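Planach publishes free planning guide for workshops buying their first robot arms

Guide and worksheets grew out of a shared bench project with Odeo and Inimik

September 2, 2026 -- Planach, the equipment planning co-operative for small workshops and training centres, has today published a free guide to budgeting for a first two-arm robot bench. Called Before the Order Goes In, it takes readers from the first conversation about money to the first working week, and we are delighted to be able to give it away!

The guide is aimed at people who run a small business or teach in one, and who have been asked to put a number on a robot purchase without ever having bought one. It comes with a spending worksheet, a floor plan sheet and a list of questions to put to suppliers before asking for a quote.

"I have sat in so many meetings where the arms were the only line on the budget," said Soledad Bustos, who leads equipment planning at Planach. "Then the arms arrive and there is no table for them, or the table is there and the nearest socket is on the other side of the room. We wanted to write down all the dull, useful things and put them in one place, with prices left blank for people to fill in for themselves."

Work on the guide began in March, when Planach, the training provider Odeo and the bench builder Inimik agreed to pool their buying records. Between them the three organisations had 73 past orders to go through, covering arms, grippers, tables, rails, power supplies, spare parts and a surprising quantity of cable ties. Orders were sorted by what had been planned and what had been added afterwards, and the second pile gave the guide most of its chapters.
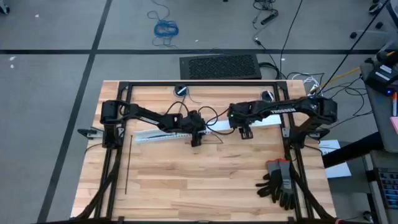 The largest chapter deals with the bench itself, which the authors suggest pricing as a single item from the table legs up. Mounting is often ordered weeks after the arms, and by then the choice of table may already have been made by whoever had a spare one. The guide asks buyers to settle the table, the mounting and the arms on the same day, and to draw all three on the floor plan sheet at full reach. A black rail frame laid over a wooden tabletop, with an arm on each side reaching in over the middle, takes up the edges of the table as well as the space above it, so the sheet has separate boxes for the bench top and for the area left over to work in. Readers are then asked to draw a second line around the whole thing for people, chairs and the desk where the keyboard will live.

Cables have a chapter to themselves, and it was the one the writing group enjoyed most. It covers power, network and signal leads, how much spare length to allow at each joint, and where the bundles should come down from the bench. Buyers are encouraged to walk the route with a tape measure before ordering anything, then to do it again once the chairs are in place. There is also a short section on floor covers and on labelling both ends of every lead -- a job that costs next to nothing on day one and a whole afternoon later on.

"The cable chapter started as half a page," said Tianyou Lü, bench engineer at Inimik. "Everyone who read the draft sent back something to add. I think that says a lot about how people really spend their first month with a new bench, and I'm thrilled that we kept nearly all of it."

Other chapters look at running costs. Readers will find pages on gripper fingers and other parts that wear, on gloves and small hand tools, and on the practice materials that arms are asked to pick up, hold and move. The guide suggests setting aside 10 per cent of the purchase price for the first year of spares, and gives a simple way to adjust that figure once a workshop has some records of its own. It also asks buyers to cost staff time plainly, in hours, and to agree who will look after the bench when its main user is on leave.

Odeo tested the worksheets with learners on its equipment planning course. Each group was given the same room, the same list of tasks and a fixed sum to spend, and was asked to come back with a full order.

"It was such a lively session," said Rawan Srour, course lead at Odeo. "One group spent nearly everything on arms and had to send half of it back on paper. Another started with the tasks, asked what shapes and sizes the arms would be handling, and worked outwards from there. Their order was the most modest in the room and it was the one I would have signed. They were very proud of it, and quite right too!"

That approach, starting from the item in the gripper, runs through the middle of the guide. Before choosing a gripper, buyers are asked to write down the widest, narrowest, longest and softest thing it will have to hold. Long flat pieces get a page of their own, with notes on where to grip them and how much clear table they need on either side when they are turned. The same page prompts buyers to think about the view from the wrist if they are adding a camera there, and to budget for the camera, its bracket and its lead together.
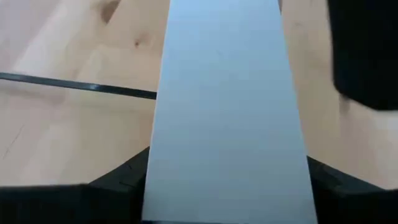 A long, flat panel between the two gripper fingers, with the wooden tabletop behind.

Planach is also pleased to announce a small grant to go with the guide. The Restrepo fund will pay for planning visits to 30 workshops and training centres that are thinking about a first robot bench but have not yet placed an order. Each visit lasts a day and ends with a filled-in floor plan and a draft budget that the workshop keeps. Visits do not involve any sales, and a workshop that decides to wait, or to buy something else entirely, has had just as good a use of the day.

"We fund plenty of equipment, and I love seeing it arrive," said Sabina Seneviratne, who manages the Restrepo fund. "Paying for the thinking beforehand is new for us. A day of planning is a small cost next to a bench, and the places we most want to reach are the ones that can't afford to get the order wrong."

Applications are open to any organisation with a permanent workspace and at least one member of staff who will use the bench. The form is two pages long and asks for a rough sketch of the room, a list of the tasks in mind and an idea of the sum available. Sketches can be drawn by hand.

A second edition is already in hand. Mirjana Halilović, who edits the guide at Planach, is collecting notes on second-hand arms, leasing and shared benches, and would be glad to hear from anyone who has tried them.

"Send us the order you would do differently," she said. "Send the good ones as well, of course -- but the one with the missing bracket is the one I'll read first."

Before the Order Goes In can be downloaded free of charge from the Planach website, along with the worksheets in printable and spreadsheet form. Printed copies are available on request for training centres.

About Planach
Planach is a member-owned co-operative that helps small workshops and training centres plan, share and look after their equipment. It does not sell machinery and takes no commission from suppliers.

Notes for editors
Soledad Bustos and Mirjana Halilović are available for interview. Sample pages and the floor plan sheet can be supplied on request from the Planach press desk, quoting reference 1712.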